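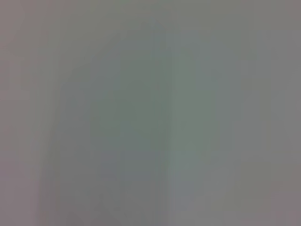 L. Rernska

PRIRNTON — The newest hire at the old Belmonte carpet showroom starts work at 8 in the morning, takes no lunch and has yet to fold a towel without help.

Wukov, a small robotics firm, has leased the ground floor of the building to teach a pair of mechanical arms to do household chores. The teaching is done by people. They sit at a bench, move a set of hand controls, and the arms copy them. Every attempt is recorded from start to finish, joint by joint and picture by picture, and goes into a growing pile from which a computer is supposed to work out what a chore is.

The company calls each recording an episode, which oversells the drama. In a typical one, a dish towel is picked up at one corner, considered, and put down again. The operators record up to 200 of these a day between them. The goal for the first round is 300 usable episodes of each chore, and there are seven chores on the list: folding towels, stacking cups, closing drawers, sorting spoons, wiping a counter, hanging a jacket and putting a lid on a jar. Jars are said to be behind schedule.

Some of the recording is done by a small camera at the robot's wrist, close to whatever the arm is dealing with. The view from down there has little in common with the firm's brochure. A viewer may get a blurred gray-green dome with a paler stripe up the middle, a touch of dusty pink in the lower corners, and no hard edge anywhere. People have paid good money for paintings like it.

Wukov says the learning system gets the wrist view along with the positions of the arm's joints, and is expected to make sense of the two together. Reviewers go through the day's episodes each evening and give them one of three grades: keep, trim or drop. A dropped spoon does not mean a dropped episode. The firm wants a share of fumbles in the collection, provided the operator recovers, so that the machine will have seen what recovering looks like. Operators have found this a generous policy and have had no trouble supplying the fumbles.

Pay is by the hour, a change made after the first weeks, when it was by the episode and the towels were being folded at a speed the arms didn't care for. Shifts run four hours. The posted rules ask operators to keep sleeves rolled up, to return objects to a different spot each time, and to stop saying "good boy" to the left arm, as the microphones are on.

The lease on the showroom runs seven months. The landlord has asked that the Belmonte sign stay up over the door, and people still come in asking for stair runners. They are given directions to a store out on the highway.

Wukov plans an open evening once the towel recordings are finished, at which the arms will try a fold with the hand controls unplugged. The date has been moved twice. Visitors are welcome to bring a towel, and the company recommends a small one.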